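Notebook, sort cell. December

2:40 pm. Sitting down to do the equipment list before the budget window shuts. Asked for quotes on four things: spare fingertips, second tray, proper bins, cable management. Have two back.

Fingertips first. Prultano quoted 142 a pair. Dovska is 100 a pair but minimum order ten pairs, so 1,000 up front for something we may redesign by spring. Leaning Prultano, three pairs, see how wear goes. Ruby-Lee Trevaskis wants a softer pad option too. Asked, no answer yet.

What decides pad type is the fuzzy/spiky stuff. Hard smooth things like the baseball I'd grip with nearly anything. Spiky balls give under the tips and I can't tell from the close width alone how much I've got hold of. Want one soft pair and one ribbed pair to compare on the same items before ordering more.

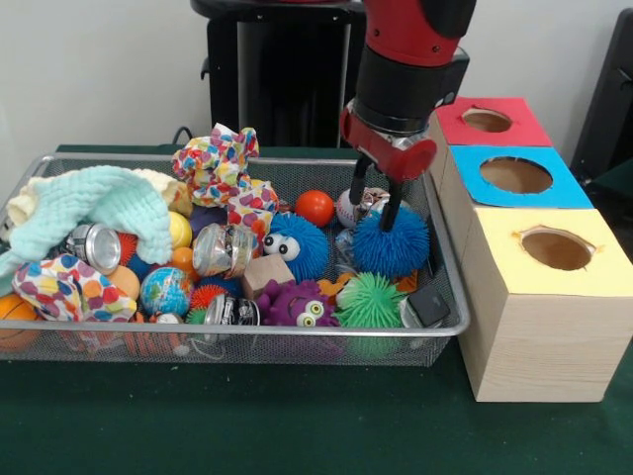 Fingers on the blue spiky ball, right side of tray. Three target boxes at right.

Tray. Keep the mesh type w/ rolled rim. Need a second so one can be loaded while the other is on the table. Same footprint or the taught poses are no good. MEASURE THE RIM before ordering, outside edge not inside.

Boxes. Wood ones are fine, it's the paper tops. Yellow one is already tearing round the hole. Options:
- keep paper, budget for replacements (cheap, annoying)
- plastic lids cut to size, Asirico does these, quote pending
- paint the wood and skip tops altogether. No cost but then no hole, and we lose the drop test

Go with plastic lids if Asirico comes in under the Prultano order. Colors have to stay the same, red/pink is already a arguement because it reads different depending which camera you look at. Ask for swatches.

3:25 pm. Nomura quote arrived, 463 for cable tray, clips and a floor cover strip. Higher than I wanted. Could drop the clips and use what's in the drawer. Would not drop the floor strip, see below.

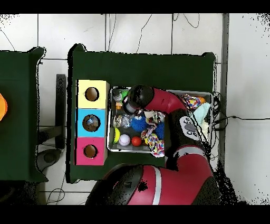

Arm over the tray, boxes at left. Cables out past the tray and on to the floor.

Floor run needs to go in the plan as its own line, not under "misc" where it got cut last time. Also the stand between the two tables: if the second tray gets staged on the other table then the stand has to shift, and the cable lengths change with it. So layout first, THEN order cable tray. Told Nomura we'd confirm length next week.

Not buying this round: second arm, new tabletop, more toys. Plenty of toys. Maybe a few more rigid items, the mix leans soft, but those can come out of petty cash.

Order of spending if they trim us:
1. floor strip + cable tray
2. fingertips
3. second tray
4. lids

Ruby-Lee would put fingertips first. Talk tomorow.

To do: rim measurement, chase Asirico, ask Dovska if they'll split the minimum, sketch of table layout w/ stand moved.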